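FOR IMMEDIATE RELEASE

2018-03-22

Wamdale Readers Get Their Say on the Presidents, and I Have Some Thoughts

WAMDALE — I'm Qiuyue Yao, I edit the Trindex newsletter, and I'm happy to announce that our first reader ranking of American presidents is finished and will go up on our site in April. We mailed out the ballots over the winter, 74 of them came back filled in, and I've read every one (including the notes in the margins, which are half the fun).

The idea came out of an argument. I've always thought John Adams gets a raw deal, stuck between Washington and Jefferson, and I said so in a column last fall. Well! The mail I got. People had strong feelings about the Alien and Sedition Acts, and fair enough, so do I. But I also think keeping the country out of a full war with France took real nerve, and it probably hurt him with his own party going into 1800. I wanted to know how many readers would go along with me on that.

Our ballot was simple. You picked 30 presidents you felt you knew enough about to judge, and you put them in order. I didn't want anyone guessing about Millard Fillmore just to fill a line, though plenty of you clearly have opinions on Millard Fillmore.

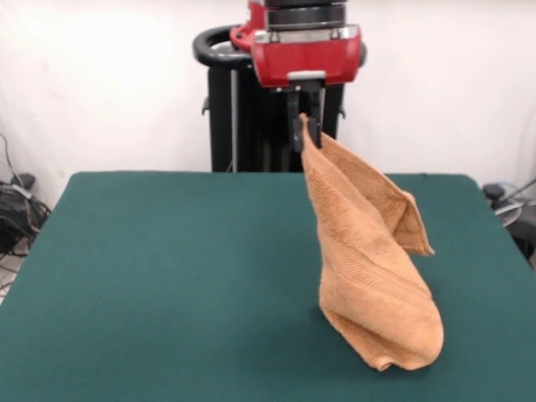
Lincoln came in first, which won't shock anybody. Washington was next. After that it gets messy, and I'm saving most of the order for April, but I'll tell you Adams landed higher than I expected and James Buchanan is dead last. Grant did very well with our older readers — several wrote that they'd been taught in school he was just a drunk and a crook, and changed their minds after reading his memoirs.

Ruoxi Fu did all the tallying and has written a short piece on how the scoring worked. She disagrees with me about Adams, by the way, and she's a big Polk person. "He said what he was going to do, he did it, and he went home after one term," she told me. "I don't have to like the Mexican War to notice that." I do think you have to count the war against him, and pretty heavily, so we'll be printing both of our essays side by side and you can write in and tell us who's wrong.

We'll also have 2 public evenings in Wamdale to talk over the results, one on the presidents before the Civil War and one on everybody after. Both are free. Bring your own list if you made one, and bring a friend who'll argue with it. I'd love to hear from people who didn't send a ballot, too, especially if you think ranking presidents is a silly thing to do in the first place (my sister does).

Reporters who'd like an early look at the full results, or a chat with Ruoxi or me, can write to the Trindex newsletter office in Wamdale. Dates and times for the evenings will be posted with the ranking.

###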